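右手什么时候该合上:影子、剔除和一个不太体面的对照
2024年4月15日 记录:Aldana Zapata
阅读时间:20 分钟

接着上次没写完的说。上次的最后一句是“合手过早,原因待查”,写完我就去吃饭了,显得胸有成竹。今天把那四个字查掉了一半,剩下的一半写在最后,方便以后有人拿来质问我。

先把任务再抄一遍,省得翻前面的本子。Worura 站在白桌前,右手去拿躺在黑色方块上的那把绿黑柄的工具,拿起来,移到灰色篮子上方,松手,退回。左手全程没有任务。策略还是 Clatora,输入是头部相机加关节状态,输出是一小段动作加一个手指开合的指令。训练数据是 100 条遥操作示范,由 Uriel Zapata 和 Brenda Ledesma 两个人分着录,各有各的毛病,下面会讲到。

毛病的表现是这样的:手往柄那边去,还差一截,手指就开始往里收。收得不快,像一个人已经想好了要握手,对方还在三步以外。运气好的时候手继续往前走,半合的手指从柄的上方卡下去,居然也能拿住;运气不好就用指背把柄顶开,工具转一个角度,后面全部作废。

这类失败的烦人之处在于,它看上去差一点就成功了。每个路过的人都会说“就差一点”,然后给出一个建议。我收集到的建议有:调慢,调快,换手套,换工具,重录全部数据,以及“是不是延迟”。

那就先查延迟。把相机时间戳和关节时间戳对齐,用的是老办法:让手在画面里做一个突兀的动作,看画面里的突变和编码器的突变差多少。差值很稳,而且小到不足以解释那一截距离。又怀疑是动作段太长,策略在段首看了一眼就闭着眼睛走完整段。于是把执行长度砍掉一半,重规划得更勤。结果合手还是早,只是动作变得更抖,像是早得更焦虑了。

延迟这条线划掉。划掉之前 Uriel 要求我写明“他从没说过是延迟”。写明了。

接下来查工具本身。这把工具的前端反光,柄的颜色又很扎眼,我原来的猜想是策略只认那一圈绿色,绿色进了某个区域就合手,至于手在哪里它不关心。检验方法很粗:拿录好的画面离线重放,把绿色调成灰色,看开合指令有没有变化。指令晚了一点点,有变化,但不大,肯定不够当主犯。把柄的末端整个抹掉,变化稍大,也仍然是提前合。

抓住以后的那一段反倒一直很好,只要手指在对的位置上收拢,柄末端也行,中段也行,后面的抬起和平移几乎不出事。

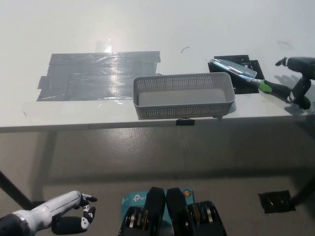 Florencia Huenchumán 看完上面这几段,在共享本子的页边上批了一句:你们一直在问策略看见了什么东西,要不要问一下,手还没进画面的时候它已经知道了什么。她还补了一句,离线重放时应该按“手可见”和“手不可见”把帧分开统计,混在一起算平均,什么问题都能平均没了。

这条批注我一开始是不太服气的。手没进画面的时候,策略有关节角,当然知道手在哪里,这有什么可问的。服气是下午的事。

按她说的把帧分了两堆。“手不可见”那一堆里,开合指令的数值已经开始往上爬了。幅度小,够不到触发阈值,所以之前看阈值曲线的时候根本看不见它。可它在爬,而且每一条示范里都在差不多的时刻开始爬。关节角当然是有的,于是把关节输入冻结在起始值,只让画面往前走。指令照爬。也就是说画面里有东西在告诉它,手要来了,而手还没有来。

然后 Brenda 指着屏幕说:影子。

她说完就去倒咖啡了,我和 Uriel 对着屏幕又看了好一会儿,觉得自己很贵。

顶上的灯很亮,桌面又白又滑,右臂伸过来的时候,影子会先落在桌子右边,落在柄旁边。从头部相机的角度,手还在画面外,影子已经张着手指趴在桌上了。示范里这个先后关系非常稳定:影子到,手到,手指合。一个学相关性的东西碰到这么干净的预告,没有理由不用。换了我,我也用。

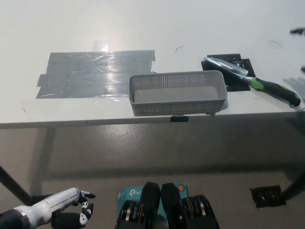 一、遮挡重放

方法写细一点,Hideaki Noguchi 要拿去他那边复现,他上次复现我的东西花的时间比我做的时间还长,原因是我把“稍微模糊一下”写成了步骤。

取录好的接近段,从右手开始移动到手指合拢为止。每一帧做四个版本:原样;把影子所在的桌面区域用同一条示范起始帧里的同位置像素盖住;把右手本身盖住(手不可见的帧等于原样);影子和手都盖住。起始帧里那块桌面是亮的,没有影子,所以盖上去以后的接缝不太显眼。接缝处做了羽化,宽度写在配置文件里,这次真的写了。

关节输入用两种,一种照录,一种冻结。四个画面版本乘两种关节输入,每条示范跑一遍,只看开合指令那条曲线什么时候过阈值。

结果,按影响从大到小:

盖影子,关节冻结:指令基本不过阈值。手都到了柄上了,它还在等。这个比我预想的严重,说明画面里真正起作用的提示有一大块是影子,手本身的样子反而学得很浅。

盖影子,关节照录:过阈值的时刻明显后移,和人真正合手的时刻差得不远了。有几条甚至偏晚。

盖手,关节照录:几乎没变化。

盖手,关节冻结:略晚,还是早合。

都盖,关节照录:和只盖影子差不多。

所以结论是,策略听影子的,影子不在的时候听关节的,手长什么样它不太在意。我把这句话念给 Florencia 听,她问有没有检查过盖图本身的副作用,也就是说,盖上任何一块补丁是不是都会让指令变晚。这是好问题,也是我本来打算装作做过的那个对照。

补做了。同样大小的补丁盖在左边的灰色胶带区、盖在篮子前面的地面上,各跑一遍。盖地面没有影响。盖胶带区,有一点影响,指令略晚,离盖影子的效果差得远。胶带那块反光很强,一条亮一条暗,盖掉之后画面整体的亮度统计会变,可能是这个原因,也可能是策略拿胶带边缘当坐标用。没有继续查。记在待办里,排在很后面。

Uriel 又提议把画面最下方那个印着 tp-link 的盒子也盖掉试试,理由是“它在每一帧里都在,万一呢”。万一没有发生,盖掉以后曲线几乎重合。他表示满意,好像这是他预测的结果。

二、示范里有多少是人自己的毛病

影子能解释策略为什么有东西可学,还不能解释为什么学出来的时刻偏早。影子到、手到、手指合,这三件事如果间隔固定,照抄也能抄对。问题出在间隔不固定。

用 Hervieu 把全部示范切成段:起步、接近、对准、合拢、抬起、平移、松手、退回。Hervieu 的自动切分靠的是末端速度和手指角度的拐点,切出来大体可用,合拢段的起点我又手工过了一遍。过的时候就看出来了,有一部分示范里,操作员的手指在对准之前就已经弯了一半。

问 Uriel。他说那样舒服。戴着那个手套,手完全张开是要用力的,录到后面累了,手指自然就半弯着飞过去,到了地方再补一下。

问 Brenda。她说她不会这样。翻数据,她也这样,少一些,集中在每一轮录制的末尾。我没有把图表给她看,只是把图表留在了开着的屏幕上。

于是定了一条剔除标准,在接近段内,手指角度如果已经超过完全张开到完全握住的中点,并且维持住了,这一条就不要。标准是先定的,写在本子里,Florencia 签了字,然后才跑的筛选。这么做是吸取上回的教训,上回我是一边看成功率一边定的标准,她管那叫“雕刻”。

筛完剩下 74 条。

被剔掉的示范单看结果全是成功的,工具都进了篮子。这一点值得多写一句,因为我们以前的入库标准只有一条,就是最后成没成。人能补救,半弯着手过去,到了跟前看一眼,调一下,拿住了。策略学到的是半弯着手过去,后面的“看一眼,调一下”在数据里只占几帧,稀得跟没有一样。

Hideaki 在通话里的意见不同。他觉得扔数据太浪费,应该留下来,只把半弯那一段的手指标签改成完全张开,画面不动。我说那样画面里手指是弯的,标签说是张开的,等于教它看见弯的就张开。他说这听起来像是正确的行为。我想了一会儿,没想出反驳,只好说时间不够。这个改标签的版本留给他做。

三、上机

三个版本:

甲,全部 100 条,原样训练。
乙,剔除后的 74 条,其余设置不变。
丙,在乙的基础上加影子扰动:训练时随机把影子区域替换成起始帧的桌面,或者整体调淡、调深。

每个版本上机 20 轮。顺序打乱,三个版本穿插着跑,由 Brenda 加载模型,我在旁边判成败,判的时候不知道是哪个版本。严格说我能猜出来甲,它那个收手指的姿势认识久了很有辨识度。所以盲只盲了三分之二,如实记录。

每轮开始前把工具放回黑色方块上,柄朝右,前端朝左上。篮子靠着桌子前沿,清空。摆放的角度允许有小变动,我们没有用夹具固定,因为固定了以后成绩会好看得让人不安。手从右上方进来,停在工具上方那一下是最紧张的,三个版本的差别几乎都发生在这里:甲在这个位置已经开始收,乙会再往下走一点,丙有时候走到这里会犹豫。

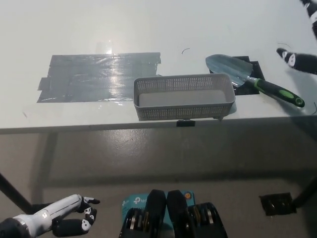 犹豫是我的用词,曲线上看就是末端速度掉到很低,开合指令在阈值底下来回晃,晃几下才过去。Uriel 称之为“深思熟虑”,并且建议在给 Stoster 的汇报里使用这个说法。驳回。

成绩:

甲,失手五次。其中四次是提前合手把柄顶开,一次是拿住了但松手太早,工具掉在篮子外沿。
乙,失手两次,20 轮里成了 18 轮。两次都不是合手早造成的,一次抓得太靠柄末端,平移时转了半圈;另一次松手以后手退得太急,把工具从篮子里带了出来。
丙,失手三次。一次合手过晚,手指压在柄上才想起来要收;另外两次是松手段的问题。

甲和乙差三次。每组就这么些轮,差三次是什么分量大家心里有数,谁要是把这个写成“显著提升”,请不要署我的名。能说的是失败的类型变了,提前合手这一类在乙和丙里一次也没出现,这和遮挡重放的结果方向一致。两条证据都不硬,靠在一起勉强站得住。

丙比乙多失手一次,按同样的道理也不能说明什么。不过丙的犹豫是真的,平均每轮用时变长了,看得见地变长。我的解释是把影子这个拐杖抽走以后,策略被迫去看手和柄的相对位置,而我们的数据里这一段太短,它没学够,于是慢。要验证的话得补录一批专门在柄上方停顿、张着手对准的示范。Brenda 听到“补录”两个字之后说她下午有会。

四、换灯

如果影子真是主要线索,那么挪动影子就应该挪动合手时刻。这是今天最想做的实验,也是做得最潦草的一个。

顶灯没法挪。我们能做的只有从侧面加一盏台灯,把右臂的影子冲淡,再在桌子另一侧打出一个方向不对的副影。台灯是从 Hideaki 的桌上拿的,他人在通话里,看着我拿的,没有说话。

甲在加灯以后变得很有意思。主影被冲淡,它合手变晚了,有几轮晚得恰到好处,居然比不加灯更准。如果只看这几轮,完全可以得出“台灯能提高抓取成功率”的结论,再申请一笔经费买台灯。副影对着篮子那一侧的时候,它又在很早的地方抽了一下手指,幅度小,没合上,抽完接着走。那一下抽动让在场的人都沉默了。

乙也有变化,变化小一些。丙基本不受影响,该犹豫还是犹豫。

这一节没有给成功率,原因是加灯之后每个版本只跑了几轮,灯的位置还被碰歪过一次。只当作定性观察。Florencia 的意见是这一节应该单独重做,把灯固定好,把副影方向设成变量,并且在做完之前不要对任何人讲台灯的笑话。我已经讲了。

五、松手段

上机的失败里有好几次出在后半程,以前被提前合手盖住了,没排上号。现在前半程干净了一点,后半程就露出来了。老规律,修好一个就给下一个腾地方。

现在的做法是手移到篮子上方以后,工具前端先往下倾,让它朝着篮子里面,然后松。倾的方向由腕部决定,落点大致在篮子的右半边。这样放有个好处,前端先进篮,柄后进,柄不容易磕在篮沿上。坏处是松手那一刻柄还高着,手指一张,柄要自己倒下去,往哪边倒就看抓的位置了。抓得靠前,倒得服帖;抓得太靠末端,它会先翻一下。
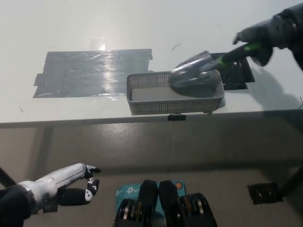
松手时刻的判断也有同样的隐患。工具悬在篮子上方的时候,右臂的影子铺在桌子右侧,篮子远端那条边又被工具前端挡住一部分,策略能看见的篮子并不完整。我怀疑它判断“到了”的依据里,又有影子的一份。还没做遮挡重放,按接近段的经验,先不下注。Uriel 下了注,押影子,赌注是一周的桌面清理。

关于退回把工具带出来的那一次,逐帧看了,是手指张开得不够就开始后撤,手套的布料和柄之间还挂着。示范里人在松手以后会停一小下再走,策略把这一小下学短了。和合手那件事是一个病的两头:人的停顿在数据里不值钱,被平均掉了。

处理办法有两个候选。一是在松手段和退回段之间加硬条件,手指角度不到位就不许后撤。写起来几行字,效果立竿见影,也让“端到端”三个字听上去有点虚。二是训练时给停顿帧加权。Hideaki 支持二,Brenda 支持一,她的原话是七月份 Stoster 的人来看的时候,没人会问是几行字写的。我倾向于两个都做,白天用一,论文里写二,后来觉得这句话最好不要留在本子上,但是笔写的,划掉反而更显眼。

六、给 Hideaki 的复现备注

剔除标准用的是手指角度的中点,角度取四指平均,拇指不算。拇指的读数在 Worura 上一直偏,上个月校过,又偏回去了。

Hervieu 自动切出来的合拢起点普遍比手工的晚几帧,不要直接拿来算提前量,会把提前合手算轻。

盖影子的区域是每条示范手画的多边形,没有自动化。我知道。别发消息了。

起始帧要取右手完全在画面外、影子也没进来的那一帧。有几条示范开头手的影子已经在桌上了,这种要往前找,找不到就换同一轮里相邻那条的起始帧,桌面没动过的话可以凑合。

桌面上篮子后面有一小段弯的黑色细丝,像头发,也可能是线头。遮挡补丁如果盖到它,前后帧会一闪一闪的。不要去把它拿走,拿走了以后新旧数据就对不上了。Brenda 拿胶带粘它的时候被我拦下来了,现在它的地位相当于一件标准器。

上机前看一眼篮子在不在原来的位置,桌子前沿有个黑色小夹子,可以拿它当横向的参照,篮子正对着它就差不多。

随机种子三个版本用的同一个。只用了一个种子。这也是上面不让写“显著”的原因之一。

七、待办

松手段的遮挡重放,用同一套代码,多边形重新画。Uriel 画,他下了注,应该有动力,结果由 Florencia 核。

换灯实验重做。先还台灯,再借台灯。

改标签版本,Hideaki。

补录对准停顿的示范,张手,停住,再合。录制每轮缩短,累了就换人,手指半弯的当场废掉重来。Brenda 的会开完以后商量排班。

入库标准加一条:除了最后成没成,接近段的手指角度也要过检。检查脚本挂在 Clatora 的数据加载那一步,不过的给警告,暂时不拦。

胶带区那点影响,有空再说。

另外,今天下班前又用乙跑了一轮,纯粹为了高兴,没有计入成绩。拿起来了,倾了,松了,退的时候停了一小下才走。Uriel 说它学会了。我说就一轮。然后关机,归位,锁门,台灯忘在桌上了。

相关记录
Worura 右手拇指读数漂移(续)
Hervieu 切分拐点参数,旧值与新值对照
“调慢一点试试”:一次不成功的尝试
遥操作手套佩戴时长与手指角度,Brenda Ledesma
给 Stoster 的七月演示:任务清单草稿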